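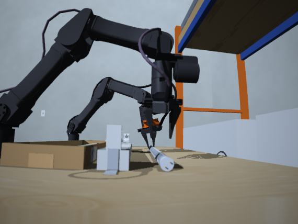
Section 4. Two-Arm Tube Task: Scene Setup and First Run

Applies to student teams using the Yazzie scene package in the Puvgate simulator. Complete Section 3 (license and login) first.

4.1 Loading the scene

1. Start Puvgate and open the team folder.
2. Load the file tube_pair. Wait until the status bar reads READY.
3. Set the physics rate to 200 Hz. Do not change the rate while a run is open.
4. Enter the scene seed, 1184.

Note: Teams that leave the seed blank get a random tube position. Such runs are not scored.

4.2 Gripper view check

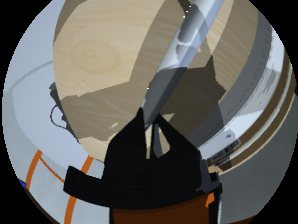 Gripper alignment is set from the close view before any motion is recorded. Open the view and jog in the smallest step. Stop when the narrow end of the shaft sits between the two fingertips, with the gap between the fingers still visible below it. Hard shadows on the wood can be mistaken for the finger outline. If in doubt, switch shadows off under Display, check again, and switch them back on.

CAUTION: Do not close the gripper from this view. Force readout is not displayed.

4.3 Changes to the arm start pose

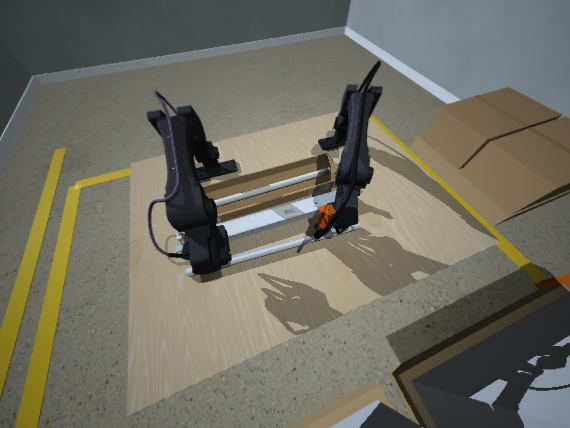

Stemix Robotics Club, Training Room
14 Jul 2022

The start pose was revised by Jalen Lindqvist. Both arms now begin with the forearm folded down and the gripper low over the board. Pose files from January will not load.

1. Delete the old pose file.
2. Select Arms > Home > Both.
3. Confirm that neither arm reports a joint limit.

4.4 Two-arm hold

1. Move the far arm to its end of the tube and close to the preset width.
2. Move the near arm to the opposite end and close.
3. Raise both arms together with the Linked Lift command.

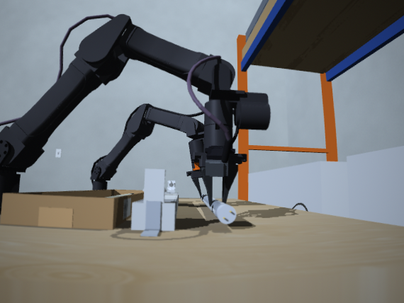
4. Hold for 800 simulation steps. Do not release Linked Lift during the hold.
5. Lower, open both grippers, and save the log.

Note: A full log is nearly 1427 lines. Shorter logs usually mean the hold ended early.

Send logs to Lucinda Ridgeway through the Trarus upload page. For error codes, see Section 7.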